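Dradix Onine : un bras à deux mains face aux corvées de bureau

Test réalisé par Toàn Lò

Dradix vend l'Onine comme un poste bimanuel polyvalent, capable de ranger, d'essuyer et de trier sans programmation lourde. Nous l'avons utilisé en janvier à l'atelier Frimpong, sur des tâches qu'un stagiaire règle sans y penser.

Installation : 105 minutes, calibrage compris. La notice est correcte, le logiciel Stolico l'est moins ; deux menus portent le même nom et ne font pas la même chose.

Tri de visserie : 77 % de pièces bien placées. Insuffisant pour un atelier, il faut repasser derrière. Pliage de chiffons : lent, résultat irrégulier dès que le tissu n'est pas à plat au départ.

L'effaçage d'un tableau blanc paraît plus simple. La surface est plane et rigide, l'outil ne se déforme guère. La difficulté tient à l'effort d'appui : trop faible, le feutre glisse sur l'encre ; trop fort, le tableau bouge. 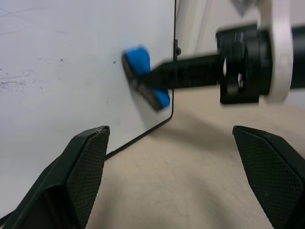
Le réglage de pression se fait par paliers, trop espacés à notre goût. Les traces anciennes demandent plusieurs passages, que la machine ne décide pas seule : il faut relancer le cycle.

À presque 900 euros par mois en location, l'Onine reste un outil de laboratoire. Pour le ménage, on attendra.

Note : 2 sur 5.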